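Moving 7 desk phones off PRI to hosted, keep the old PBX or not?

Staniforth Phone & Network Forum > Business Systems 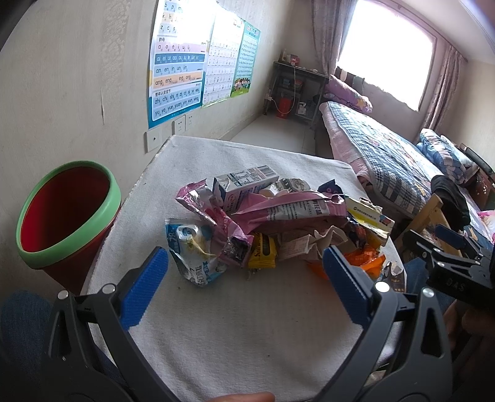 ximena_j wrote:
We have a PRI that our carrier wants to shut off, and an old Drindine PBX in the back closet with seven desk phones, two cordless handsets and a fax line hanging off it. I have two quotes. One is from Brisano for fully hosted, new phones included on a three-year term. The other is from a local installer who wants to put a gateway in front of the Drindine and run SIP trunks into it, so we keep the phones we have. I spent all of lunch on the two quotes, and the table is now mostly crumpled wrappers and a drink carton, and I still can't tell which one is cheaper after the first year. The gateway quote is $414 for the box plus labor. Brisano has no upfront cost but the monthly is higher. We use maybe 1,000 minutes a month, nearly all local. What would you do?

dtunstall wrote:
Hosted. The Drindine is out of support and you can't get cards for it except used. If the power supply goes you are down until somebody ships you one. Putting a gateway in front doesn't change that.

Read the Brisano term carefully though. Ask whether the phones are yours at the end or go back.

horrocks_c wrote:
I disagree with Derek. I have a Drindine at a client's warehouse that has been running for over 7 years with one fan replacement. Keep a spare power supply on the shelf and you're covered. With trunks you can change carriers any time you like. With hosted you are locked to whoever sold you the phones, and you pay per seat for the break room phone that rings twice a month.

At 1,000 minutes you want metered trunks, not unlimited. Did the installer quote metered?

ximena_j wrote:
He quoted two channels unlimited. I didn't know metered was an option. I'll ask.

On the Brisano phones, the quote says "provided for the term" so I guess they go back.

dtunstall wrote:
Then they're rented. Ask for a price on bringing your own. Most hosted companies will let you do it if the model is on their list.

Clive, one warehouse isn't much to go on. I pulled three of those out last year and two had bad voicemail drives.

horrocks_c wrote:
Voicemail drives, sure. She can send voicemail to the trunk provider and leave the drive out of it.

kbarua wrote:
What is the fax for? That matters more than the phones. If it's a couple of pages a week, get fax to email and drop the line. If you have a customer or a pharmacy that sends 40 page jobs, don't put it on a cheap adapter. Make sure whoever you pick supports T.38 and get them to run a test before the PRI is cut.

Also check your internet. Seven phones is nothing for bandwidth, but a router with SIP ALG turned on will give you one-way audio and dropped calls on either setup. Turn it off first.

ximena_j wrote:
Fax is purchase orders, one or two pages, a few a day. The router is whatever the cable company gave us.

kbarua wrote:
Fax to email will be fine then. Some cable modems don't let you turn ALG off. Put it in bridge mode and buy a small router of your own.

rosaura_c wrote:
One thing missing here is the alarm panel. Ours was on an analog port and we only found out when the monitoring company called to say it had stopped checking in. Same for the elevator phone if you have one. Make a list of everything plugged into that closet before you sign with anybody.

And start the number port early. Ours was rejected two times over a suite number that didn't match the old bill. Get a copy of the customer service record from the carrier and fill in the port form exactly the way it reads.

ximena_j wrote:
No elevator but there is an alarm. I'll trace the lines in the morning.

The installer wrote back. Metered is available and he says the spare power supply is $500, refurbished.

dtunstall wrote:
So the gateway, the power supply and labor, on a system with no support. You could buy seven decent SIP phones for close to that and take them anywhere.

horrocks_c wrote:
$500 is too much. Look around, they go for a lot less. But I'll admit if she has to pay that, the numbers get close. I would still ask the installer what he'd charge for a small new PBX on the same metered trunks. That gets her off the Drindine without a per-seat bill.

ximena_j wrote:
I've asked him for that, and asked Brisano for bring-your-own pricing. The carrier's cutoff is the end of April, so I need to pick soon. I'll post both when I have them.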